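Print this page | E-mail this story

Sudby break room reopens with folding tables, old marble floor stays

24 November 2021

The shared kitchen and break room on the ground floor of the Plorilero building in Sudby is open again after 17 days of work. Staff from all 5 offices in the building can use it from this morning, with the same key cards as before.

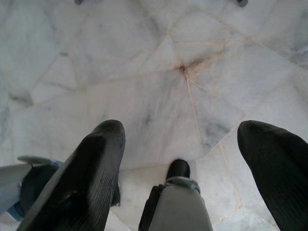
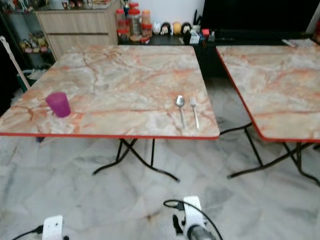 The crazy-paving floor in the first picture, and one of the new table settings in the second.

The long fixed bench has been taken out and folding tables put in its place. They have black metal legs, a pink marble-patterned top and a red edge band, and were bought secondhand from a canteen in Plostitz that closed in January. The tables can be folded and stacked against the wall when the room is needed for meetings.

The floor was the subject of most of the discussion. An early plan was to cover all of it with vinyl, at a cost of 323 a square meter including labor. Tenants were asked for their views and the majority wanted to keep the white and gray stone. The plan was dropped and the money went to new wiring and a second sink.

"People like the floor and it has lasted well," said Soo-ah Jin, who manages the building. "There are marks on it that we would like to get out, mostly in the joints. A stone cleaner from Løken is coming to look at those."

One such mark is a small reddish-brown spot where several joints meet, with some brownish discoloration along the grout lines next to it. Jin said household bleach should not be used on it, or on any other part of the floor – a mild soap and a soft mop are enough for daily cleaning.

The wood-grain cabinet and the dark countertop have been kept. The storage jars with the red lids are back on the counter, and so are the small figurines, which several people had asked after while the room was closed. The knife block is on the counter too.

Cups and cutlery are shared and should be washed and put away after use. Each office has been asked to pay 300 a year toward supplies, the same amount as before the work.

Anyone who wants to book the room for a meeting should write to the building office. Bookings for January are being taken now.

Print this page | E-mail this story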